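Can a robot learn from pretend practice?
You may have heard that robots can "teach themselves" now. Let's poke at that idea a bit before we swallow it.
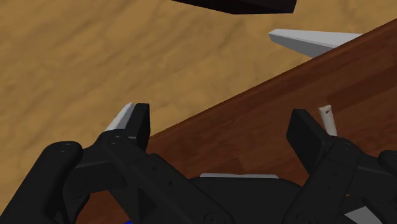
Where do the examples come from?

The black gripper with two fingers isn't made of metal or plastic. It's a computer drawing, and so is the reddish-brown board behind it, and so is the little off-white peg standing on the board. People call this a simulation. It works a lot like a video game, except that the computer keeps notes on every move.

At a small company called Tinex, Nuwan Amarasinghe and his team use a program named Villance to collect these notes. A person steers the pretend gripper with a hand controller. Each try is saved from start to finish: what the gripper's camera would see, and how the arm and fingers moved. One saved try is called an example, or sometimes a demonstration.

How many does it take?

The team saved 1,936 tries. Then they went through them and threw out the muddled ones, where somebody bumped the controller or wandered off for a snack halfway through. That left 1,880.

Think about that number. If you showed your little cousin how to pick up a crayon, you'd probably do it once or twice. A learning system has never held anything. It hunts for patterns in the examples, and when it has only a few, it tends to copy the wrong bit. It might decide that pegs always live on the right side, or that every table in the world is reddish-brown.

So does it teach itself?

I don't think that's a fair way to put it. People chose the job. People steered the gripper, and people decided which tries were good enough to keep. The computer did a huge amount of arithmetic afterwards, and that part is clever, but it had plenty of help.

What's the catch?

A pretend world only has what somebody put into it. Real pegs can be sticky. Real tables wobble, and the light changes colour when a cloud goes past the window. When Nuwan's team tried their system, called Su, on a real arm in their Kaltville workshop, it made 632 attempts and dropped the peg in a lot of them. Practice in the pretend world had gone much better.

That doesn't make pretend practice silly. It's cheap, and no one's favourite mug gets broken. But when an ad says a robot has "practised a million times", you can ask a few questions of your own:

Was it practising with real things or drawings of things?
Who showed it what to do?
Which tries got thrown out, and who picked them?
What happens if you move the table?

If the ad doesn't say, write to the company and ask. Kids are allowed to do that.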